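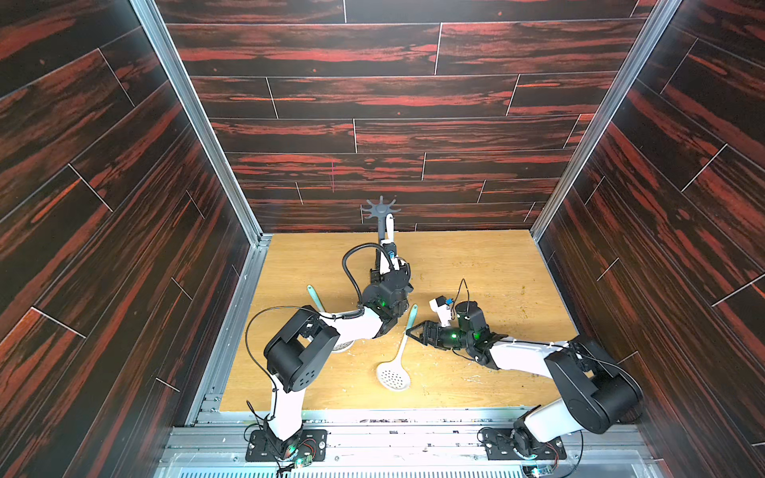

Trostby is the darkest of the printed plank patterns in the Rata range, and the one customers most often ask to see on a wall before they order. A loose sample shows the color well enough. It does not show how the seam lines behave once the pattern is carried over a large area and around a corner. With the back and both side walls done in the same pattern, the near-black planks read as one surface, and the red and orange-red grain shows up as streaks between the thin light seams. The rows are staggered, so there is no continuous vertical joint to draw the eye. The corners are edged with silver aluminum posts, against a pale honey-colored wood top.

Pattern
Printed wood grain, near-black ground with deep red and orange-red streaks. Planks run horizontally in staggered rows. Seams are printed as well, so the surface wipes down flat.

Finish
Glossy. Trostby is also listed in matte under order number 2626. The matte version looks a shade lighter under ceiling lights and hides fingerprints better. The two should not be mixed on one wall.

Side walls
Seen from the front, the rows on a side wall run off at an angle, and the light seams become the strongest lines in the space. Check the row height at each corner before fixing anything. An offset of 2 mm is easy to see on a dark pattern with light seams.

Corners
An exposed edge shows the core of the panel as a pale line. A metal post or a cover strip takes care of it. Leave 3 mm behind the cover for movement.

Pairing
Pale tops give the most contrast. Light wood grain also stays light next to the panels, although crumbs and flecks will show on it. Lacson, the mid-brown pattern, is closer in tone to most tops and is the usual choice where less contrast is wanted.

Care
Soft cloth, water, a drop of dish soap. No scouring pads on the glossy finish. Wipe along the grain and dry at once, or the streaks will show against the dark ground.

Ordering
Samples are sent in sets of four. Orders placed in August were filled from the old print run; panels from the new run are a little redder, so anyone extending an existing wall should quote the run code on the back of the panel. Questions on matching go to Leire Cuesta, cutting lists to Ingvar Brynjólfsdóttir.

Page updated 12/09/2021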